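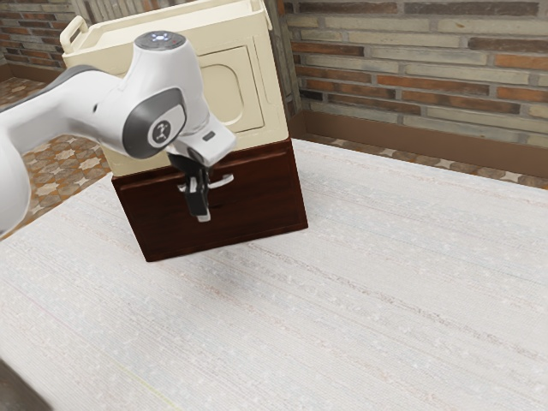 Laiba Tanoli wrote that Prudlow had eaten two of her scene files before she worked out the autosave was the cause, and asked whether the new version was any safer. I've had it for a month, so I'll put my answer in a proper review.

Prudlow is a scene manager and batch renderer. It loads your models, packs the textures into one project file and queues the renders overnight. I bought the single seat licence in November.

Autosave is better. It now writes to a second file and swaps them over when it's done. I killed the program eight times in the middle of a save and got the scene back every time. Old projects still need converting one by one, and my 567 MB test file took roughly 30 minutes.
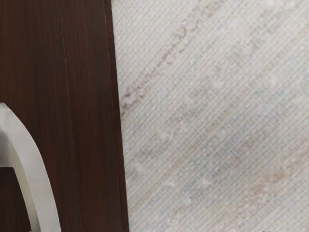

Once they're converted, they open quickly enough. Colours came across fine, but bump maps on three materials went back to default and I had to set them again by hand.

The render queue is the best part. I left 311 frames going on Wednesday night and they were all there in the morning, numbered properly. The manual is poor. It still shows the old menus, and the section on motion paths is one paragraph.

I'd buy it again for the queue. If you mostly do stills, the free version of Butex will do you. Keep your original files either way.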